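Mustberg CL-30 Under-Desk Cable Tray
Modular cable management for fixed and sit-stand desks
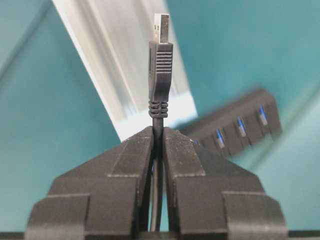

The CL-30 is an open-mesh tray for routing power and data leads beneath a work surface. It mounts to the underside of any desktop 18 mm or thicker and can be joined end to end with further CL-30 sections for bench runs. Supplied as standard with the Jiltov and Mendau desk ranges, and sold separately as a retrofit item.

Construction
Welded steel wire, powder-coated. Standard colours are black, white and light grey. Wire ends are capped. The front lip is rolled to a 15 mm radius so that leads can be dressed over the edge without a sharp bend.

Specifications
Length: 895 mm
Depth: 200 mm
Maximum distributed load: 15 kg
Mounting: four steel brackets, eight wood screws (supplied)
Operating environment: indoor, dry

Installation
Mark out bracket positions from the paper template. Keep brackets at least 30 mm clear of crossbars, lifting columns and control boxes. Drill pilot holes and check the depth stop before drilling thinner tops. Fit the rear brackets first, hook the tray on, then fit the front pair. The tray hinges down at the front for access once the two retaining clips are released.

On sit-stand desks, leave enough slack in every lead that runs to the floor for full travel, and secure it in a cable spine. Leads between equipment on the desktop and a power board in the tray move with the desk and need no allowance. Run data and mains leads in separate halves of the tray where practical - the optional divider clips to the mesh without tools.

Not suitable for glass tops. For metal-framed honeycomb tops, order the Hanrahan clamp kit in place of the standard brackets.

Options
Divider, full length
Joining plate, pair
Hanrahan clamp kit, to suit edges up to 30 mm
Hook-and-loop ties, black, pack of 200

Lead time
Black and white are stocked lines. Light grey is made to order, with no production runs between mid-December and the end of January. Custom colours are available on orders over 200 units.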